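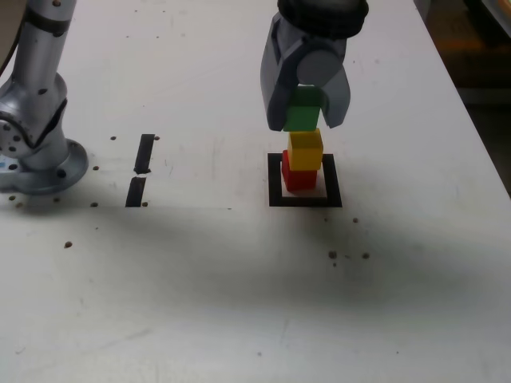

Spent May reading claims for Mumer, the new stacking planner. The headline is 499 successful stacks. Of how many attempts? The write-up doesn't say. I've asked.

2/ Green over yellow over red is a fine test. It's also one your planner can pass with the order hard-coded and the goal square baked into a config file. Guess what I found in the config file.

3/ I nudged the goal pose by 7 mm and ran it 50 times. The planner still reported success on every run. The success check reads the commanded pose — it never looks at the cubes.

4/ Rochelle Iwasaki says the perception module, Histance, fixes this. Maybe. It gives a confidence score of 100 whether a block is half hidden by the fingers or in plain sight, so I'd like to see what that number is made of.

5/ Ruairi MacKinnon asked what would change my mind. Shuffled colours, random starts, logs with the failures left in, and a success check that uses the camera.

6/ The motion code is decent, by the way. Smooth approach, sensible speed limits, readable source. I'd use that bit tomorrow.

7/ Still no answer on the attempts.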